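Kilville Lost Property Sorting Project
Progress report to the Paisan Fund, April 2024

When we applied for this grant we described the backlog as "manageable". We had not, at that point, opened the second cupboard.

The first job was the small things. Coats and umbrellas look alarming but go quickly, as they take up room and people come back for them. Keys and tokens do neither. They had been tipped into biscuit tins by a succession of well-meaning people, including me, and Mayuree Rattanakul has been putting them out on the table a few at a time and giving each one a line in the register.
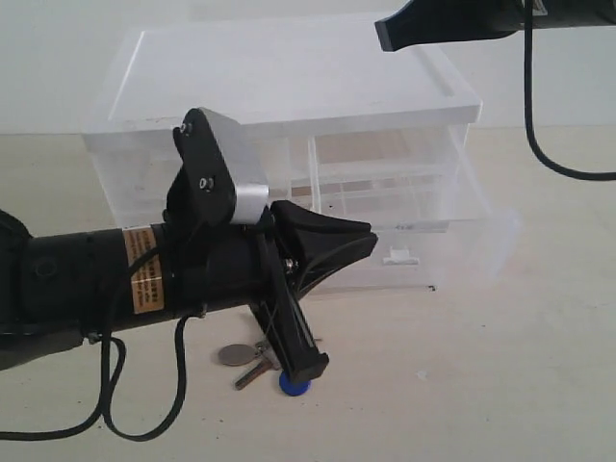 The register now has 900 entries. Of these, 34 have gone back to their owners, which I admit is not a figure to put on a banner. Keys are the worst of it. A key says very little about itself, and those who lost one in October have mostly changed the lock by now and would like us to stop ringing.

Spending is close to plan. We set aside £200 for envelopes and labels and have used nearly all of it, partly because Chalerm Kamolrat ordered labels that will not stick to the envelopes. The supplier, Nisell, has agreed to swap them. The shelving came in under budget and leans only slightly.

Still to do: the spectacles, the single gloves, and a decision on how long we keep anything. Kwadwo Kpodo favours a year. Panya Phromma favours a skip. We will send you the agreed wording once there is some.

We also ask to move the Walemmont collection day back by 2 weeks, at no extra cost to the fund.

Chaiwat Jaidee
Project lead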